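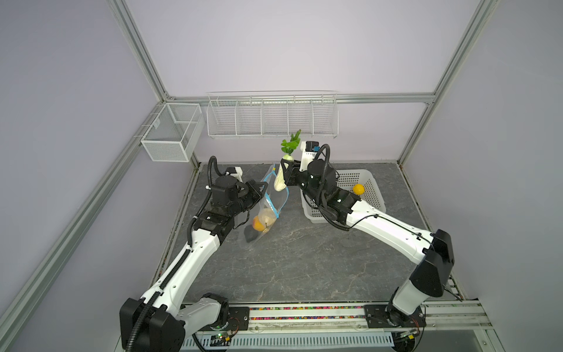
Figure 4. Shelf and mesh basket, both empty.

Section 4: Setting up the Gornonby pantry storage

Fit the rail before you start this section (see Section 3). You will need a pencil, a level, a dry cloth and the bag of hooks from the Clarno parts box.

4.1 Hanging the shelf

1. Wipe the rail with the dry cloth.
2. Mark a line 42 cm above the counter. Check it with the level.
3. Hold the shelf against the rail and press each hook down until it clicks.
4. Pull gently on both ends. If one end lifts, take the shelf down and start again from step 3.
5. Hang the basket last.

Caution: Do not load the shelf with more than 7 kg. Glass jars belong in the cupboard.

Note: Shelves sold before July have screw hooks. Tighten these by hand only – a power driver will strip the thread.

4.2 Sorting dry goods

1. Empty every packet you plan to store and check the date on it.
2. Write the name and date on a label before filling a bag. Marker does not take well on a full bag.
3. Fill each bag no more than two-thirds full.
4. Press the air out from the bottom up, then close the zipper.
5. Stand the bags upright, oldest at the front.

The large Fagerlund bag holds 2000 ml. Use the small one for spices, yeast and loose tea.

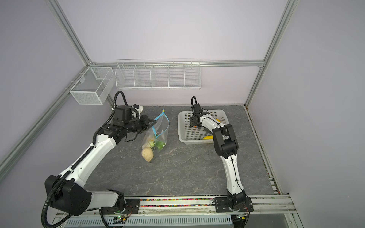

Gudrun Eide wrote to us that flour kept getting into the zipper of her bags, and that folding the top edge outward before filling put a stop to it. She also asked for a wider label. A wider one is now in the parts box, item 31.

4.3 Fresh produce

Keep produce out of closed bags unless it is going in the refrigerator. On the counter or in a basket, fruit needs air.

1. Set out firm fruit in one layer where you have room.
2. Move anything soft to the refrigerator the same day.
3. Store onions and potatoes apart.
4. Wash baskets once a month with warm water and dish soap. Let them dry fully before refilling.

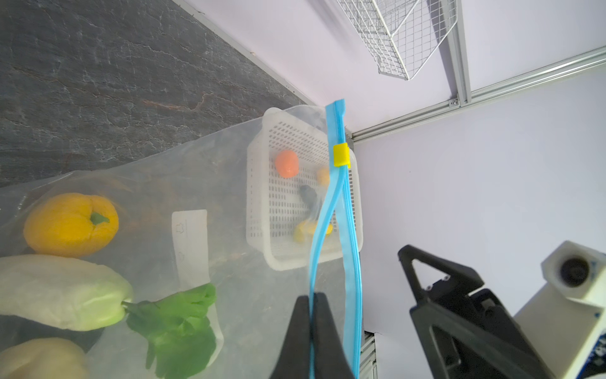
Figure 5. Zip-top bag with yellow slider. Perforated basket behind.

Caution: Keep plastic bags away from small children.

For spare hooks and bags, see the Derkalent order sheet at the back of this guide.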